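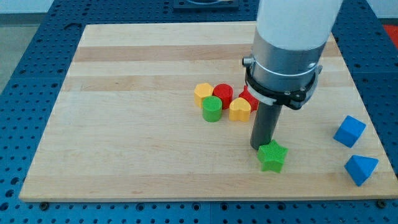
### 3.2 Workspace and objects

All physical trials were carried out at the Lakero site on a single workstation, referred to in the rest of the paper as Oda. The arm carries a plain rod in place of a jaw gripper, so every change in the position of an object must come from pushing. This choice keeps the set of possible actions small. The policy gives a target for the tip of the rod in the plane of the board, and a low-level controller holds the tip at a fixed height.

The objects are eight blocks in four colours, two of each colour (Figure 2). Within each colour the two shapes differ. A block is therefore named in full by its colour and its shape together, as in "the yellow heart" or "the green star". Some colours and shapes were deliberately chosen to make simple cues unreliable. The blue cube and the blue triangular block share their colour with the work table, and a detector that relies on colour alone tends to merge them with the background near the rim of the board. The pale wood also carries darker bands, which early versions of our segmentation step treated as object boundaries. We kept both features in the final set-up, as we wished the method to be tested under conditions that had not been tidied for it.

### 3.3 Instructions and collection of demonstrations

Operators moved the rod by remote control while following short written instructions. Each instruction names one block to be moved and either a second block or a region of the board as its goal. Examples include "push the green star towards the red cylinder" and "separate the yellow heart from the others". The operator pressed a key when the goal was judged to have been met, and the trial was then closed.

We collected 2,000 demonstrations in this way. A further 700 were recorded with no instruction at all, the operator being asked only to keep the blocks moving. These free trials were labelled afterwards by a second person, who watched each recording and wrote down what had been done. Sunil Sultana drew up the labelling guide and checked disputed cases. Where the two labels given to a recording could not be reconciled, the recording was left out of training but kept for the error study in Section 5.

Blocks were not returned to fixed positions between trials. The final layout of one trial served as the first layout of the next, and the board was reset by hand only when a block had been pushed off the wood or had come to rest beyond the reach of the rod. As a result, the starting layouts are uneven in difficulty. Many contain a tight group of blocks with one or two others lying apart. Figure 2 gives a fair idea of such a layout, with five blocks nearly touching and three spread over the open wood.

### 3.4 Handling of crowded layouts

Tight groups are the main source of failure for pushing policies trained by imitation. When the named block lies inside a group, a straight push towards the goal also moves its neighbours, and the policy must then recover from a layout that is rare in the training data. A taller tool makes matters worse for the camera, as the rod and its mounting can hide part of a block that stands behind them. In Figure 2, for instance, one of the red blocks is partly covered in this way.

Our method, Killisano, deals with the two problems separately. For hidden blocks, the policy receives a short memory of earlier camera frames, sampled at 3 frames per second, together with the current one. The block is usually visible in at least one of them if the rod has been moving. For tight groups, a learned contact score is attached to each possible approach direction. The score predicts how far blocks other than the named one will be displaced, and directions with a poor score are discouraged during action selection. They are not forbidden, since in the most crowded layouts every direction disturbs something and a strict rule would leave the arm standing still.

The contact score is trained on the free trials as well as on the instructed ones. Free trials proved to be of particular use here. Operators without a goal pushed into the middle of groups far more often, and so supplied examples of the very outcomes that the score is meant to predict. Asanka Matubbar repeated the training with the free trials removed, and the results are reported alongside the main comparison with the Mollah baseline in Section 4.

One limit should be stated at this stage. The score considers a single push at a time and cannot plan to break up a group before reaching for the block inside it. Such sequences do appear in the demonstrations, and the policy sometimes reproduces them, but it does so through imitation and without any estimate of the later pushes. An extension to sequences of pushes is discussed in Section 6.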